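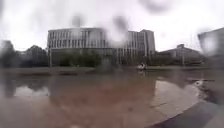

Multi-storey building under a gray sky.

Barua Wallet – Questions We Get a Lot

Is Barua a bank?
No. We're a payments app. Your balance sits at a partner bank, in an account kept apart from the one that pays for our coffee.

How long does a transfer take?
Wallet to wallet, a few seconds. To a bank account, up to 2 business days. Send it late on the eve of a holiday and you'll learn what "business" means.

What does it cost?
Sending to another Barua user is free. Cash pickup costs 6 pesos at any Namier counter. There are 141 of those, and the list is in the app under Places.

Why was my ID photo rejected?
Usually glare, or a thumb over the birth date. Lay the card flat and try again. Yvonne Furnival's review team looks at anything the software refuses twice.
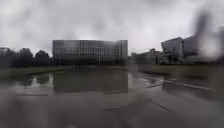 Multi-storey building, cloudy day.

Is there a limit?
New accounts can send 400 pesos a day until the ID check clears. After that you pick your own limit, and we try not to judge.

I sent money to the wrong person. Can you get it back?
We can ask them nicely. If the transfer still says Pending, tap Cancel – quickly. If it says Done, open a ticket and we'll write to the other party.

Can I use Barua with Kaltemen?
Not yet. Graham Lockwood keeps saying November. He hasn't said which one.

I forgot my PIN.
Tap Forgot PIN. Please don't email us your guesses.

Last updated October 12, 2026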